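Washing tips I have stopped believing, and a few I still use

My aunt kept a folder of laundry advice cut out of magazines, and when I moved to Timthorpe she gave it to me. I have been trying things out of it for long enough to be rude about most of them.

Vinegar to fix the dye. The claim is that a cup of white vinegar in the first wash stops a dark thing from running. I tried it on two tea towels from the same pack, one with and one without, and both turned the rinse water the same shade of dishwater blue. A first wash by itself, cold, did as much good. The vinegar is better on the kettle.

Salt, same claim, same result, except that the salt costs less.

Freezing jeans to clean them. I don't see how this could work and I gave it a fair go anyway. Two nights in the freezer next to the peas. They came out stiff and smelling of jeans.

Tennis balls in the dryer. I'll allow this one for pillows and anything with down in it. For towels I could not tell the difference, and the noise in a small flat is awful. If you must, use clean ones.

Fabric softener. A neighbour from Rilbridge swears by it and I have stopped arguing with her. I gave it up because the towels had stopped drying me. They took a few washes to come back. 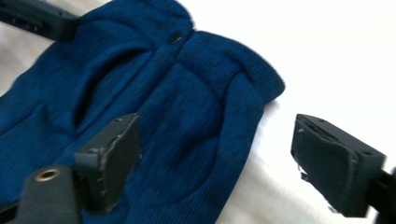

Knitwear gets the worst advice of the lot, mostly from people selling a special liquid. I have used the Gallardo wool wash at 11 pounds a bottle and I have used a squirt of plain baby shampoo, and I would not like to bet on which jumper had which. What does matter is the water (cool, and the same for the rinse) and leaving it alone while it soaks. No wringing. Roll it in a towel and kneel on it. Ribbed knits like the dark blue one are the fussiest for shape, so dry them flat and nudge the ribs straight with your hands while they are damp. Do the buttons up first if there are any, or the front will dry with a wave in it. Turn dark colours inside out. I was doubtful about that too, but the rubbing has to land on one side or the other and it may as well be the inside.

The 60 degree wash. Every packet now tells you that cold is fine for everything. For shirts, yes. For flannels, dishcloths and whatever the dog has been lying on, I still go hot, and I notice the smell comes back when I don't.

Half doses. Nerea Carrasco, who mended my last machine at the Peldale repair shop, told me to halve the powder. I thought it was the sort of thing repair people say. I have done it since October and the clothes are no dirtier, though our water is soft and yours may not be. The grey sludge in the drawer has gone, so I owe her an apology.

Hairspray for biro. Old hairspray was full of alcohol and this may once have been good advice. The can I bought left the ink where it was, with a crisp ring round it. Surgical spirit on a cotton bud shifted most of it. Put kitchen paper underneath, and try a hidden seam before you go near the pocket.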